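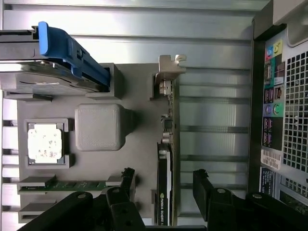

Maqueta gris del interior de una torre de ordenador, con un disco duro en su bandeja de tirador azul.

Lectura: 3 minutos

1/ He pasado dos días en una jornada doctoral de diseño sobre «metodologías de la reparación». Abro hilo, más que nada para no tener que escribir la memoria que me pide la escuela.

2/ Organizaban los de tercer año del programa, coordinados por Róisín Buckley. Once ponencias, una mesa redonda y un taller. El título oficial llevaba dos puntos y un paréntesis, como manda la tradición.

3/ La primera, de Darnell Strickland: cómo documentan los talleres de barrio lo que arreglan. Respuesta corta: no lo documentan. Respuesta larga: 100 diapositivas. Me gustó mucho, sobre todo hasta la 40.

4/ Lo bueno de Strickland es que se pasó meses sentado en Grilero, un taller de pequeños electrodomésticos, apuntando cómo se explican las averías entre ellos. Casi todo son gestos y «esto, lo de siempre». A ver quién codifica «lo de siempre» en una hoja de cálculo.

5/ En el turno de preguntas, un señor hizo un comentario más que una pregunta. Lo avisó antes, eso sí. Duró lo que un café, y lo sé porque salí, me tomé uno y volví.

6/ Orla Ó Conaill presentó Durarley, su proyecto de tesis: fichas para que el diseñador imagine quién abrirá el objeto dentro de diez años. Un ejercicio sencillo y bastante cruel. A mi grupo le tocó una tostadora y acabamos discutiendo de herencias.

7/ Su tesis de fondo: la reparabilidad se decide en la segunda reunión de proyecto, cuando alguien dice «¿y si lo pegamos?» y los demás tienen hambre. Llevo desde entonces repasando mis segundas reuniones.

8/ Mesa redonda: «¿Puede la investigación en diseño salir del seminario?». Se celebró en el seminario, con la puerta cerrada por la corriente.

9/ Lorcan Ó Riain defendió que un doctorado en diseño tiene que producir cosas. Lorcan Ó Conaill, que tiene que producir preguntas. El moderador los llamó «Lorcan» a los dos durante una hora y las actas van a ser preciosas.

10/ Yo estoy más con Ó Riain, aunque mi doctorado lleva tres años produciendo sobre todo carpetas. Una se llama «definitivo_ahora_sí». Hay otra posterior.

11/ De lo que más partido voy a sacar: el método Gidberg, que enseñaron en el taller. Entrevistas al usuario con el objeto delante y ya desmontado. La gente habla distinto cuando tiene que señalar una pieza y no sabe cómo se llama. Dice menos «usabilidad» y más «el chisme este».

12/ Pega: hay que volver a montarlo. El apartado metodológico no entra en eso.

13/ También eché de menos a alguien de fabricación. Hablamos dos días de por qué las empresas hacen lo que hacen sin ninguna empresa en la sala – muy cómodo para las conclusiones.

14/ Las comunicaciones se publicarán en abril en los cuadernos de Tully, en abierto. Si alguien quiere el borrador de la de Orla, que se lo pida a ella, que contesta los correos. Yo no.

15/ La próxima edición va de «incertidumbre material». He mandado resumen. Me lo han aceptado con cambios menores: el título, el enfoque y el caso de estudio.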